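Werkstattbuch, 2/14/26

Heute endlich wieder Zeit für die Glasuren gehabt, und weil ich beim letzten Mal so schludrig mitgeschrieben habe, diesmal ausführlich (Rosimeire, du darfst gern lachen, ich habe aus dem verschmierten Zettel vom Januar wirklich nichts mehr herauslesen können). Angesetzt habe ich die weiße Grundglasur Plumthorpe, 412 g Trockenmasse, zweimal gesiebt und über Nacht stehen lassen. Morgens hatte sich unten ein zäher Satz gebildet, den ich mit viel Geduld und dem alten Holzlöffel wieder hochgerührt habe. Nächstes Mal kommt etwas Bentonit dazu, das schreibe ich mir jetzt zum dritten Mal auf!

Muthoni meint, wir sollten bei Bechern grundsätzlich dünner tauchen, und nach den Läufern im letzten Brand gebe ich ihr recht. Am Henkelansatz sammelt sich doch immer mehr, als man beim Tauchen glaubt, und dann sitzt dort diese dicke, leicht bläuliche Wulst, die mir gar nicht gefällt.

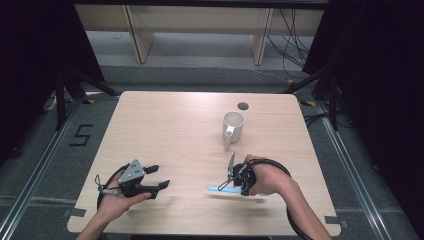
Für den nächsten Brand also zwei Reihen: die eine kurz getaucht und gleich abgeschüttelt, die andere wie gehabt, damit wir ordentlich vergleichen können. Die Henkel wische ich vorher mit dem feuchten Schwamm ab, und die Standringe werden gewachst, auch wenn das Wachs so scheußlich riecht. Mrema behalten wir als zweiten Ton, Grumelura lasse ich erst einmal liegen, die hat mir zu viele Nadelstiche gemacht.

Noch offen: Kegel nachbestellen, Waage prüfen (sie springt um 2 g, je nachdem, wo der Becher draufsteht), und Rosimeire wegen der Ofenplatten fragen. Den Eimer mit dem Rest habe ich beschriftet, er steht unter dem Regal am Fenster.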